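Starell Opens Shared Table Program for Office Clear-Outs

May
By Sushil Kandpal

Starell, the workplace services firm, is starting a shared table program for open-plan offices this month. The program gives staff one place to leave cables, packets, bottles and other small items that end up on desks with no clear home, and sets a regular time for sorting them. It begins on one floor and will be offered to the company's other office clients later in the year.

The service was developed with Niltarberg, which manages office floors for small and mid-sized tenants. A desk survey carried out by the two companies last winter logged 3619 loose items across 29 offices. Chargers and cables made up the largest group, followed by snack packaging and drink bottles. Many of the cables worked and simply had no label.

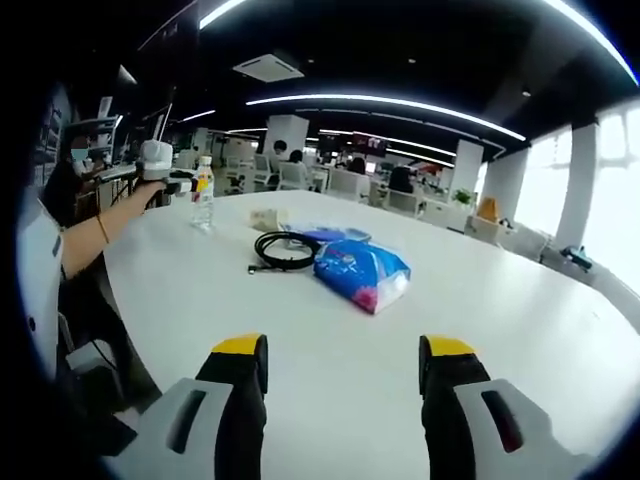

Shared tables are often the first place clutter gathers in an open office, and they are where the program starts. Staff bring small items from their desks and put them down in plain view before anything is stored or thrown out. A coiled black cable beside a blue plastic bag, with a water bottle standing near them, is a typical start to a session. Each kind of item then goes its own way. Cables are labeled and put in a drawer by type, packaging is checked for contents before it goes in the trash, and bottles go back to their owners or to recycling.

"People were holding on to things because they didn't know who to ask," said Brijesh Nigam, who runs workplace programs at Starell. "If you put a cable on a table where everyone can see it, someone will usually claim it by lunch. If they don't, it goes in the drawer and the next person who needs one can have it."

Sessions are held every Friday at 11 a.m. and are open to anyone working on the floor. Staff do not need to sign up. Items that are not claimed by the end of the session are held for 2 weeks in a marked bin, then moved to common stock or recycled. Personal papers are never sorted by program staff and are returned to the desk area they came from.

Food and drink are handled separately. Opened packets are not kept overnight. Sealed snacks can be left in the kitchen for anyone who wants them. Cups are cleared at the end of each session so the table can be used for meetings in the afternoon. 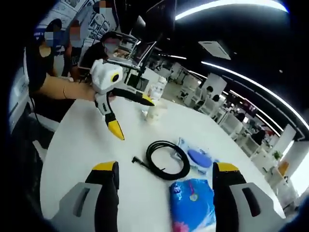
Cable, bags, bottle and cup on the white shared table, with office desks beyond.

Starell chose a large table with a curved edge for the first floor in the program after trying smaller square ones. The smaller tables filled up quickly, and people tended to stack things on top of each other – a problem when the aim is to see what is there.

Drerkness, a storage supplier, is providing the drawers and label sets. Each set includes tags for common connector types and blank tags for anything else. The labels peel off without leaving residue, so a cable can be relabeled when it changes hands.

Niltarberg will track how many items are reclaimed, reused and discarded, and will share the totals with tenants at the end of each quarter. The D'Souza building is next in line for the program, with sessions there planned once the drawers have been installed.

Office managers who would like a table on their floor can contact the Starell workplace desk. There is no charge for the first session. Sites need a table that can be kept clear on Friday mornings, a drawer unit nearby and one member of staff to act as the contact.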